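Review: The Cliltetti Padded Work Surface Cover

Product type: white padded covering for tables and benches
Supplied by: Correia
Purpose of review: suitability for shared craft rooms, sewing rooms and teaching spaces

Summary

The Cliltetti cover is a soft white sheet intended to protect a table top and to give a quiet, slightly yielding surface for hand work. It is sold by the roll and cut to size by the purchaser. Our reviewers used it in a shared sewing and mending room for the whole of the spring term. It is comfortable to work on and easy to fit. It marks readily, however, and purchasers who expect it to keep its first appearance will be disappointed. We recommend it for rooms where comfort and quietness matter more than looks.

Supply and delivery

The roll arrives in a cardboard tube with a paper sleeve. Instructions are printed on the inside of the sleeve, where they are easily thrown away before they have been read. We would prefer a separate sheet. The tube had been dented at one end in transit, but the roll itself was sound and the outermost turn showed only a slight crease, which fell out after a night under books.

Correia supplies the cover in two weights. The lighter weight is meant for occasional use and folding tables; the heavier weight is meant for benches that are left covered. All remarks in this review concern the heavier weight. Replacement corner strips can be ordered separately, although at the time of writing they could only be bought in packs of 2, which is inconvenient for a table with four corners and one damaged strip.

Fitting

Fitting requires a clean, dry table, a long rule and a sharp knife. Scissors can be used, but the edge they leave is less even. The supplier advises that the roll be opened out and left flat overnight before cutting, and we found this to be good advice. A piece cut straight from the roll drew back slightly at one end and had to be trimmed again.

The cover is held by strips along the underside of the table edge. These grip well on painted and varnished tops. On an older table with a waxed finish they began to lift within the first fortnight, and we replaced them with ordinary carpet tape. Purchasers with waxed furniture should allow for this.

Comfort and noise

This is the strongest part of the product. Pins, buckles, scissors and small tools can be set down on it with very little sound, and in a room used by several people at once the difference is considerable. Forearms can rest on the edge for long periods without discomfort. Members of the mending group, several of whom have stiff wrists, asked for a second table to be covered before the first month was out.

The surface also holds light items in place. Buttons and beads do not roll as they do on a bare top, and fine fabric does not slide away while it is being pinned. Heavier cloth drags a little. For cutting out long lengths of curtain material we returned to an uncovered table.

Marking out and writing

The supplier states that tailor's chalk may be used on the cover and brushed away. We found this to be correct for white and yellow chalk. Blue chalk left a faint cast that remained after brushing. Pen should be regarded as permanent. Lines made with a common ballpoint could be lightened with soap but not removed, and repeated rubbing raised the surface.

Writing on paper laid directly on the cover is unsatisfactory, as the pen tends to push through. A sheet of card beneath the paper solves the difficulty.

Staining and cleaning

The white finish shows brown smudges and dirt marks plainly, and they gather towards the middle of a table where most handling takes place.

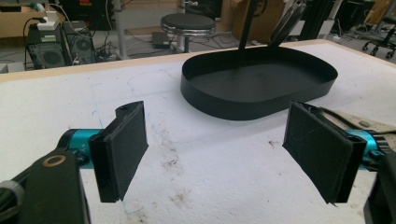 Care instructions

The printed instructions recommend a soft brush, followed by a damp cloth with mild soap. Brushing removed thread, lint and dry dust without difficulty. The damp cloth was less successful. Fresh tea came away if it was dealt with at once, but older marks spread before they faded and left a pale ring. Bleach is not permitted under the supplier's guarantee.

We also tried Kollent fabric soap, which a member of the group already used at home. It gave a better result than washing-up liquid on greasy marks and made no difference to pen. The cover must be left to dry fully before anything is stored on it — a whole afternoon in a heated room, and longer in February.

Durability

Wear was modest. The surface flattened where a sewing machine had stood, and the hollow had not fully recovered by the end of term. Edges stayed firm where they had been cut with a knife and became slightly ragged where scissors had been used. The cover should not be used as a cutting mat. A single pass of a rotary cutter went most of the way through.

Comparison with the Clalance mat

Many readers will also be considering the Clalance mat, a firmer grey product of similar price. The Clalance is easier to wipe clean and hides marks well. It is noticeably louder, and small items roll on it freely. It is supplied in fixed sizes only, which may rule it out for long benches. For a room in which glue or paint is used daily, we would choose the Clalance. For sewing, mending and small repairs, we prefer the Cliltetti.

Recommendation

Recommended, with reservations as to appearance. Purchasers should order enough to replace the covering on their busiest table once a year, and should ask Correia whether the darker shade promised in its catalogue is available before placing an order for white.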